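Yasmine Mahrous picks up on the first ring and says give me a second, I've got a pot on. Clatter. Then she's back. She has been making soup for strangers since last November, out of her own kitchen at first, now out of the old Overgaard shoe store on the corner. No sign yet. People find it by the smell.

"I never wanted a restaurant," she says. "I wanted people to stop eating over the sink."

So it's a soup night. One soup, bread, pay what you want. Doors at six, gone by eight usually. The first one drew 10 people and she knew nine of them. The last one went through 294 bowls, which she only knows because they were rented and she had to count them back into the crates.

Where did the idea come from? Her aunt, partly. A bad winter, partly. She had moved here for a job at Zallden, doing payroll, and didn't know a soul. "I'd make a pot on my day off and eat the same thing till I hated it. So I knocked on a door. The man across the hall, Marius. I said do you like lentils. He said no. He took it anyway."

Marius Bogdan still doesn't like lentils. He does the bread. I got him on the phone later, for about four minutes, he was driving. "It's flour and water and you wait," he said. "She talks about it like I'm a surgeon." He bakes 28 loaves the night before and sleeps in the next morning. Starter lives in a yogurt tub.

Back to Yasmine. What goes in the pot? Whatever's cheap. Onions always, a lot of them, cooked way longer than you think. "People rush the onions. Forty minutes. If you're bored, good, chop something." Cumin goes in with the oil and not at the end. Lemon at the end and not before. She won't use stock cubes but says she doesn't judge, and then judges for a while.

The worst night was a split pea that burned on the bottom. She served it. "I told everyone it was smoked. Two people asked for teh recipe."

Money is tight, she doesn't hide it. The jar by the door covers vegetables and gas most nights. Rent on the store is 392 a month, a friend-of-a-friend price, and it runs out in spring. After that she doesn't know. A bigger place would mean permits, a real hood, someone on the books.

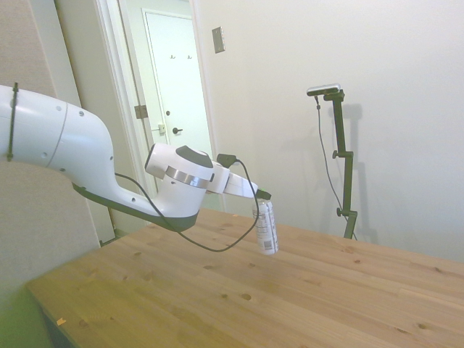

"I did payroll for six years, I know what someone on the books costs," she says. So for now it stays small. She'd rather lose the room than start charging at the door — she has said that to the landlord too, which maybe wasn't smart.

Does she eat with them? Standing up, mostly. Sometimes an older guy saves her a chair near the window and she sits for ten minutes and nobody lets her get up for the ladle. She likes those ten minutes. Last time the table was arguing over whether a dumpling counts as bread and she stayed right through to the end of it and the second pot caught a little.

Next one is red lentil with tomato. Marius has been told.

I ask if she still eats over the sink at home. Long pause, water running.

"Breakfast doesn't count," she says.

Comments

Malou Thoroddsen
Went twice, the bread is worth the walk by itself. Get there before seven or its gone.

Þröstur Eskildsen
Forty minutes on the onions?? I do fifteen and mine are fine. Will try it though.

Þórey Arnardóttir
You should, Þröstur. Low heat and a pinch of salt early on. Does anyone know if they take donated squash? I have way too many.

Malou Thoroddsen
I think so, I saw someone bring in a crate of carrots. Just ask at the door.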